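4.3 Running a startup background check

Applies to: Romura hematology analyzer, bench models, software release 2 and later
Revised 13 May 2025

The background check counts particles in the diluent with no blood present. Run it at the start of each working day, after any reagent change, and after the analyzer has been switched off for more than 10 hours.

Before you start

Check the expiration dates on the diluent and the lyse. Opened containers must carry the date of opening. Make sure that the waste container is less than three-quarters full and that its sensor cap is screwed down.

CAUTION: Do not top up a partly used diluent container from a new one. Replace the container and prime the line as described in section 4.6.

Procedure

1. Turn on the analyzer at the rear switch and wait for the Ready message. The warm-up period is longer if the room is below the operating temperature given in section 1.4.

2. Log in with an operator or supervisor account.

3. On the main menu, select Daily, then Background.

4. Leave the sample position empty and close the door.

5. Press Start. The probe is rinsed, and two diluent cycles are run one after the other.

6. Compare the second set of results with the limits printed on the diluent insert. The first set is stored but is not used for acceptance.

7. If all values are within limits, select Accept. The status bar changes from yellow to green.

Note: Hemoglobin and platelet background are reported separately. A failure of either one blocks patient samples until the check has been repeated.
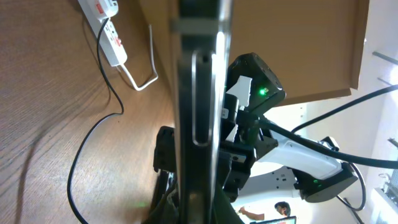
If the check fails

1. Select Rinse and allow the cycle to finish. Do not open the door while the probe is moving.

2. Repeat the background check from step 3 of the procedure.

3. If only the platelet value is high, look for air bubbles in the diluent line. Prime the line and repeat.

4. If the hemoglobin value is high, run the Cisneros cleaning solution through the flow cell (section 6.2), followed by two rinse cycles.

5. If the check fails a third time, record the error code and contact service.

Error codes

102: Background above limit, platelet channel.
139: Background above limit, hemoglobin channel.

Any other code shown during this procedure is listed in Appendix B.

WARNING: The cleaning solution is corrosive. Wear gloves and eye protection. Treat all waste fluid as potentially infectious and dispose of it under your local rules.

Records

Accepted and rejected checks are both written to the maintenance log with the operator ID. To print the log, select Reports, then Maintenance. Laboratories using the Sumard data link can export the same log at the end of each month.

After an accepted background check, continue with control samples (section 4.4).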